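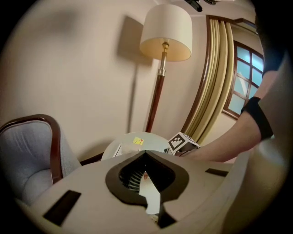 I have now lived with warm bulbs in the sitting room for a full winter, and the notes I kept are long enough to be worth typing up. The question was a narrow one: how much light does a room need after dark if the people in it are reading, and where should that light come from?

The starting point was a single ceiling fitting, a five-arm thing left by the previous owners of our flat in Beltmont. It lit everything evenly and I disliked it from the first evening. The print on a page was legible, but the bulbs were bare and sat within the field of view from every seat. Glare is mostly a matter of geometry. A bright source close to the line of sight makes the pupil close down, and the page then seems darker than a meter says it is.

I borrowed a light meter from work, a Konell handheld, and took readings at book height from the armchair. With the ceiling fitting on, the page got 90 lux. With the ceiling fitting off and one shaded lamp beside the chair, it got 120. The lamp used a good deal less electricity to do it. Distance explains nearly all of that. Light from a small source falls off with the square of the distance, so halving the gap between bulb and page gives four times the light, before the shade and the walls are taken into account.

The walls do need taking into account. Ours are pale, and a pale wall behind a lamp returns a useful amount of light to the room at low brightness over a large area. In the bedroom, which was dark green when we moved in, the same lamp with the same bulb gave a page reading that was only slightly lower, but the room felt like a cave with a torch in it. The contrast between the page and what lies behind it is tiring over a couple of hours. I painted that room in January and stopped getting headaches, though I also changed my glasses that month, so I can't put it all down to the paint.

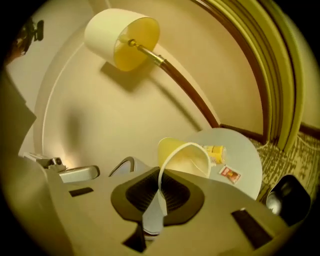 *Arched floor lamp with a drum shade, switched on, against the cream wall.*

Shades come next. A drum shade does two jobs. It hides the bulb from the side, and it sends most of the light out through its open ends. The open bottom matters for reading. The open top matters for the ceiling, and if there is a diffuser up there you lose much of the bounce. Depth is worth checking before buying. If the bulb hangs lower than the rim of the shade, anyone sitting down will see it, and you are back to the glare problem. I measured this badly on the first Poment shade I ordered and had to send it back.

Arched lamps have one advantage over straight ones, in that the base can stand behind the furniture while the head hangs out in front. They also have a long lever arm. A heavy base is essential, and a heavy base means you won't be moving it to hoover. Check that the pole doesn't turn in its socket. Ours drifted until I put a turn of tape round the joint.

On bulbs, I tried 2 colour temperatures from the Cao range, one sold as warm and one as neutral. The neutral one made print look crisper for the first few minutes and then I stopped noticing. The warm one was kinder in the late evening and made no difference I could measure to how long I read. The warm ones stayed. Dimming was less successful. The cheap inline dimmer buzzed at low settings and the bulb flickered at the bottom of its travel, which I could see by waving a pencil in front of it. A dimmer and a bulb have to be matched, and the packaging on both was vague about it.

Current arrangement: one lamp beside the armchair, one at the far end of the sofa, ceiling fitting off unless something has been dropped. The hall is still lit by a single bare bulb and I haven't decided what to do there. The ceiling is too low for a pendant, and the only socket is behind the coats.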